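Project report, design elective, second semester
Group 3: The sorting board

Our group chose to study the shape-sorter, a toy that almost every child in our city has touched at least once. We wanted to learn how the shape and the order of the holes influence the player. The colour of our board is bright green and we did the trials inside the grey enclosure on the bench, so that the background stays calm.
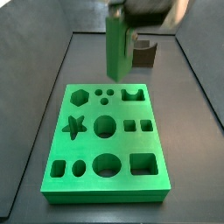
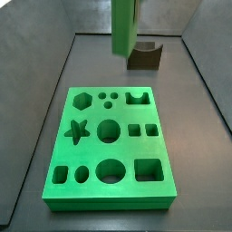
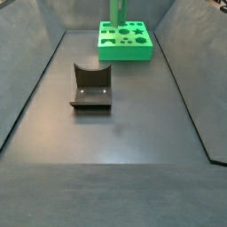

1. Background

For the theory part we used the notes of the Hunen toy collection, which our teacher lent to us in June. The oldest sorting box in their catalogue has the year 1859 and comes from a workshop in Grondau. It had only simple holes, and the lid was made by hand. We found it interesting that the idea has changed very little.

2. Question

Is a hole easier to recognise when its neighbour is very different, for example a star beside a circle? Or does the player look only at the piece and not at the neighbours?

3. Method

We invited 19 players from the first-year course. Every player received the pieces in the same order and had 15 seconds for each one. Then we turned the board so the far row became the near row, and we repeated everything. We wrote down the first hole which the player tried, also when it was wrong.

4. Results

The star was the favourite and was almost never missed. The arch was more difficult than we expected, especially after turning the board. Many players recognised it quickly but held the piece the wrong way around. The rounded rectangle and the oval were often mixed up. In our opinion this is because they have a similar height and stand side by side.

The group of three small round holes made some players unsure. They asked if it is one shape or three, and we had to explain it before the trial could go on.

5. Problems

In the first trials we forgot to mark the position of the board on the bench, therefore we cannot compare these with the later ones. We also borrowed a timer from the Basow lab and its battery was weak.

6. Next steps

We would like to move the oval to another row and test again. The Rüegg workshop has offered to cut a second board for us, in the same colour, if we bring the drawing before the holidays.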